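16th February
Posted by Refilwe Hendricks for Naylor Automation Review

We have completed our assessment of the Dorkura subscription, the simulation service offered by Monditz to teams working on robot arms. A summary follows in this thread.

Dorkura supplies ready-made rooms, furniture and household objects, together with a set of tabletop tasks. The customer chooses an arm and a gripper, sets the task and runs it as often as required. No hardware is supplied.

Our trial took place at the Vusivcombe office and covered three task groups: lifting single objects, moving them between surfaces, and handling crumbly material in small heaps. We ran 3000 attempts in all.

Setting up was straightforward. The written guide is clear, although the section on lighting still refers to menus that were removed in November. Monditz has been told and has agreed to correct it.

Lifting and moving gave steady results. The heaped material was harder – 519 attempts stopped early, most of them when the gripper came down at a steep angle. The log records each stop with a plain reason, and our staff found this useful.

Rendering is adequate for checking a task by eye. Shadows can have stepped edges at the standard setting. The higher setting should improve matters, but it is charged separately and was not part of our trial.

The basic plan allows 100 saved rooms per account. Smaller teams should find this ample. Larger ones are advised to ask about shared storage before signing, as the terms on the website are brief.

Support replied to all our queries in writing. One answer, on exporting joint data, had to be requested twice.

We would recommend the basic plan for teaching and early testing. The full report, with settings for each task group, may be requested from the Vusivcombe office. 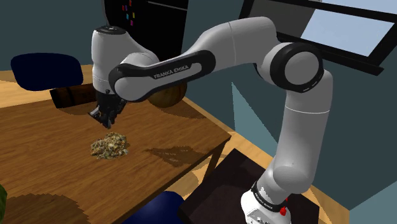
Contact us | © Naylor Automation Review | Back to top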